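Play Kitchen Sets: Frequently Asked Questions
Womard Toys & Table Goods
Updated February 25, 2022

What comes in a Womard play kitchen set?
Each set has a small stainless steel pot, a spoon with a colored handle and one or more plush foods. The Stuseck set is the smallest. The Tambunan set adds a second pot and a cloth bag.

Can I choose which plush food I get?
Yes. Pick it from the menu on the product page before you add the set to your cart. If you leave the menu alone, we send the mushroom.

Are the plush foods machine washable?
Wash them by hand in cool water with mild soap. Press the water out in a towel and let them air dry. Do not put them in a dryer. The stuffing clumps.

Can my child use the pot on a real stove?
No. The pot is sold as a toy and has not been tested for cooking. It can go in the dishwasher on the top rack.

Does the spoon go in the dishwasher too?
We don't recommend it. The color on the handle fades after repeated cycles. Wipe it clean or wash it in the sink.

Will the pot scratch my table?
It can, if it gets dragged. Use a placemat or a clear table cover on soft or oiled wood. On a table with a distressed finish, small marks are hard to spot.

What age are the sets for?
Ages three and up.

How much is shipping?
Orders ship from our Grernum warehouse. Shipping is free on two sets or more. For one set, the cost shows at checkout before you pay.

What are the item numbers?
Stuseck set: 552
Tambunan set: 644
Replacement plush mushroom: 2618

My set arrived with a piece missing. What do I do?
Write to us through the contact form with your order number and the name of the piece. We send the missing piece at no charge, and you don't need to return the rest.

When will the Grernum lunch set be back?
We expect it in October. You can sign up on its product page to get an email when it is in stock.
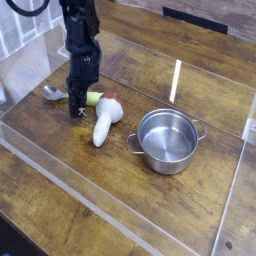 Plush mushroom, green-handled spoon and small steel pot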